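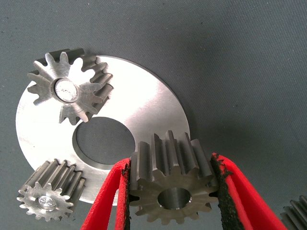
Heltard bench mat, slate grey, and the small gear set that sells alongside it. Both in stock, both off the same shelf at Nivgate. The gears are steel spur gears, straight cut, with a flat metal ring for spacing them out on a shaft. Stack them any way you like, a gear lying flat on the ring with the pin sitting in its bore is how most people end up leaving them when the phone goes. A smaller gear comes in the set too. Face of the ring is left with the turning marks on, we don't polish them out, costs more and does nothing.

What's in the gear set
Large spur gear, steel
Small spur gear, steel
Flat ring, metal
Pin to suit the large gear

Sold as a set only. Please don't ring asking for the pin on its own, we have tried splitting them and ended up with a drawer full of rings.

Light coat of oil on everything when it leaves us. Wipe off before measuring. Bores are finished, teeth are as cut, so run a fine stone over them if you're fussy about the edges. No keyway. If you need a keyway ask for the Bodnár version, which is a differnt part number and a longer wait.

The mat
Now the mat, as that's what most of you come to this page for. Grey cloth face, fine weave, you can just see the diagonal in it when you get close. Lies flat once it has had a night on the bench. Comes rolled, so put something heavy on the corners first evening. Small parts don't skate off it the way they do on bare steel and you can hear the difference when you put a gear down.

Colour is slate and slate only. We did a green one for a while. It didn't sell, and the dye was never the same twice.

Size code on the label is 138. That is the only size now. The narrow one has gone and isn't coming back, sorry. Cut it down with a sharp knife and a steel rule, from the back, several light passes. The cut edge will fray a bit if you pick at it so don't pick at it, or run a bead of fabric glue along and leave overnight.

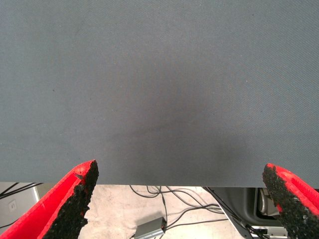
Rocío Gallardo wrote in to say hers has been down since February and the only thing she'd change is the backing, which she finds too thin for a bench with screw heads standing proud. Fair point. She put a sheet of hardboard under it and carried on. She also asks whether it can go through a washing machine, and no, please don't. The backing lets go.

For a bumpy bench get the Puris underlay, it's the same size code and you lay it loose underneath. No glue. Glue it and you'll never get either of them up again in one piece.

Cleaning
Brush first, soft brush. Swarf wants lifting off with a magnet before you brush or you'll work it into the weave.
Lint and dust show up on the grey, pale bits especially. Sticky roller, the clothes sort, two passes.
Oil: blot, don't rub. Then washing-up liquid in warm water, well wrung cloth.
Dry flat, not over a radiator.

If it's really had it turn it through half a circle and use the other end. Most people only ever work on the front bit anyway.

Not suitable for: soldering, hot glue, anything with acetone in it. Plenty of people solder on it regardless and then write to us about the holes.

Delivery
Orders in by 2 pm go out same afternoon. Allow longer for the islands. Mat goes in a tube, gear set goes in a box, so if you've ordered both expect two parcels and they may well not turn up together. Check the tube for the label before you throw it out, the batch number is on there and we need it for any return.

Returns within 24 days, mat uncut, gears still in the oiled paper. Carriage back is yours unless we sent the wrong thing.

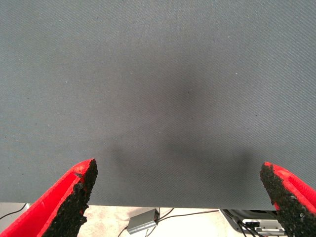
Nivgate, February

Stock note from Deming Jiang in the stores. New roll of the grey is in and it's the same cloth as the last lot, same twill, same weight in the hand. Backing is a touch stiffer so give it a second night under weights before you trust the corners. Anyone who had a mat on back order, yours is going out first, no need to ring.

Gear sets: 9 left on the shelf as I write, next batch is being cut now. The large gear is the hold up. Small ones and rings we have plenty of. You can put an order in and we'll hold it, card isn't charged till it's packed.

Underlay is fine, lots of it. Bodnár parts still slow, ask before you order and we'll give you an honest date.

Trade accounts please put your account number in the notes box, not in the delivery adress. It prints on the parcel otherwise.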